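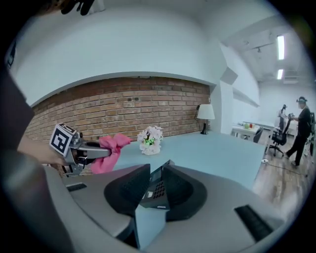
Man solle den Tisch erst feucht und danach trocken abwischen, sonst bleibe der Staub in den Ecken hängen und sei am nächsten Morgen wieder da, kam heute früh als Einwand aus der Spätschicht, und der rosa Lappen sei dafür sowieso der falsche, der fussele nämlich.

Suche im Notizbuch Suchbegriff eingeben Los

Werkstattbuch Clinaveck, großer Raum
Mittwoch, 27. Mai 2026, eingetragen von der Frühschicht

Drucken | Per E-Mail senden

Also gut, das mit dem Fusseln nehme ich ernst und schreibe es gleich mal hier auf, damit wir nicht jede Woche wieder davon anfangen. Ich mag den rosa Stoff ja trotzdem! Er ist weich, er nimmt den Staub gut mit, und man findet ihn auf dem blassen Tisch sofort wieder (die grauen Tücher von Plernine suche ich ständig, die verschwinden auf jeder Oberfläche). Aber ja, nach dem Waschen lässt er Fäden. Habe ihn mir heute gegen das Licht gehalten und am Saum gezupft, da kommt schon einiges mit.

Heutiger Versuch: linke Tischhälfte mit Rosa trocken, rechte Hälfte erst feucht mit einem Plernine-Tuch, 5 Minuten stehen lassen, dann trocken nach. Ergebnis nach dem Mittagessen: links feine Fusseln vor allem zur Wand hin, rechts sauber, dafür ein paar Schlieren, wenn man sich bückt und flach drüberschaut. Die Schlieren stören mich mehr als die Fusseln, aber das ist wohl Geschmackssache. Die Spätschicht darf gern dagegenhalten.

Was mir beim Wischen mal wieder aufgefallen ist: Die Backsteinwand macht den meisten Dreck. Wenn man mit dem Ärmel drankommt, rieselt es rötlich auf die Platte, und dann wischt man den Sand einmal quer durch. Bitte von der Wand weg nach vorne wischen, nie an der Wand entlang. Und die Steckdosen da oben bleiben trocken, die kommen nur mit dem Pinsel dran!

Die Blumen: Ich stelle sie zum Wischen jetzt immer ganz runter vom Tisch. Den weißen Topf einmal unten abreiben, sonst gibt es einen Rand, den ich neulich mit ziemlich viel Geduld wieder wegbekommen habe. Die Blüten selbst nur anpusten oder mit dem weichen Pinsel, auf keinen Fall mit dem Lappen, da bleibt man hängen und zieht die ganze Sache um. (Frag nicht.)

Tischlampe: der weiße Schirm ist ein Staubfänger vor dem Herrn. Fusselrolle geht super, 3 Blatt haben gereicht. Schwarzer Fuß mit dem Rosa, das glänzt danach richtig schön – bis man die Fusseln sieht, schon klar. Das Kabel habe ich beim Wischen einmal angehoben und drunter saubergemacht, das lohnt sich.

Boden: nur gefegt. Die Bürostühle erst zur Seite rollen, dann fegen, dann zurück, und vorher gucken, wo das schwarze Kabel liegt. Das Holz verträgt nicht viel Wasser, also höchstens nebelfeucht. Das Mittel von Flerkero hatte ich im Eimer viel zu stark angesetzt, 20 ml sind genug, mehr klebt.

Nachbestellen bei Vasiliu: die glatten Tücher, Artikel 544, eine Packung. Wenn die im Juli wieder diese dünnen schicken, gehen sie zurück.

Noch offen: Rosa Lappen umnähen? Wenn der Saum zu ist, fusselt er vielleicht gar nicht mehr, und dann wäre der ganze Streit erledigt. Nähzeug liegt in der oberen Schublade, ich bringe noch passendes Garn mit. Bis dahin trocken nur für die Lampe und den Topf, den Tisch bitte mit Plernine.

Drucken | Per E-Mail senden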